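Home News Opinion Projects Contact

Opinion
February
By Beverley Dunstan

The case for comparing grippers by hand first

Public institutions that purchase automation equipment have become accustomed to a particular order of events. A robot arm is selected, usually on reach and payload. A controller follows, often from the same supplier. The gripper is chosen last, from whatever the supplier's catalogue recommends, and the camera is fitted wherever a bracket will allow. By the time anyone asks whether the fingers can hold the objects they are meant to hold, most of the budget has been committed.

It is the position of this column that the order should be reversed, and that the earliest comparison of grippers should be carried out without an arm at all.

The argument rests in part on the evaluation completed last winter at Wundidari, where a small team led by Krešimir Ristić was asked to recommend equipment for the sorting of returned household goods. The brief was modest. The goods were light, irregular and inexpensive, and no item was heavier than a full kettle. Two gripper designs were under consideration: a parallel-jaw unit supplied by Holzer, and a compliant soft-fingered design developed at Gistport. Each was tested on an arm, as the procurement guidelines required, and each was also tested as a hand-held tool carrying its own camera.

The arm trials took the greater part of the programme. Of 300 attempted picks with the Holzer unit, 177 were completed without intervention. That figure was reported to the steering group and attracted a good deal of comment, most of it unfavourable to the gripper. When Mr Ristić's colleague Azra Gashi reviewed the recordings, she found that many of the failures had very little to do with the jaws. The arm had approached at a poor angle, or the controller had halted on a force limit that had been set for a different tool. The gripper had been charged with the faults of everything behind it.

The hand-held trials offered a cleaner reading. A person holding the tool will correct the approach without being asked, will slow down near a fragile rim, and will try again from the other side. What remains, once those corrections have been made, is a fair account of what the fingers can and cannot do. Some 200 such trials were completed in a matter of days, in an ordinary room and with no safety enclosure.

Objections have been raised, and they deserve a proper answer. Mirsad Spahić, who has spent much of his career commissioning palletising lines, holds that a hand-held trial flatters the equipment. People are skilful, he argues, and a gripper that performs well on the end of a wrist may perform badly on the end of an arm. This is a serious point. A human operator can rescue a weak design by compensating for it, perhaps without noticing. The remedy is to record how much compensation was needed. Number of attempts, time to secure a grasp and changes of approach can all be read from the recording, provided the camera has been sensibly placed. A design that succeeds only after repeated adjustment should be marked down accordingly.

A second objection concerns cameras. Tõnu Avotiņš has written to this publication to say that comparisons made with a tool-mounted camera are difficult to reconcile with those made from a fixed overhead view. He is correct, and the difficulty ought to be acknowledged in any report that places the two side by side. A wide lens on the tool takes in the fingers and much of the room, at the cost of heavy distortion toward the margins. A fixed camera preserves proportion but loses the point of contact whenever a hand or housing passes over it. The Wundidari team kept both views for part of the programme and used the Zutton software to align them, with mixed results. Neither view should be treated as the authoritative one.

There remains the question of cost. It is sometimes suggested that hand-held testing is an additional expense, to be borne before the real work begins. The experience described here points the other way. A gripper that cannot manage a thin lid or a soft pouch in the hand is unlikely to improve when bolted to a flange, and learning so at the outset spares an institution the integration work. Suppliers may be reluctant to lend hardware on these terms. Buyers should ask regardless, and should treat a refusal as information.

Procurement guidelines could be amended with little effort. A single clause would suffice, requiring that any end effector proposed for purchase be assessed independently of the arm and controller, with recordings retained for review by a person who took no part in the trial.

Compliant designs would stand to gain the most from such a clause, as their behaviour is the hardest to predict from a specification sheet. A data sheet will state an opening width and a closing force, and will say little about how a soft part behaves against an awkward edge. The tool-mounted view is of real help to a reviewer in this respect: the dark rubber cup and the thin white fin rising from it sit at the centre of the picture, directly in line with the work, while the wall and the ceiling pipes bend away in curves that no one should attempt to measure from.

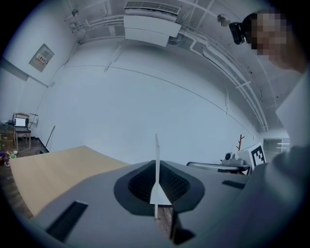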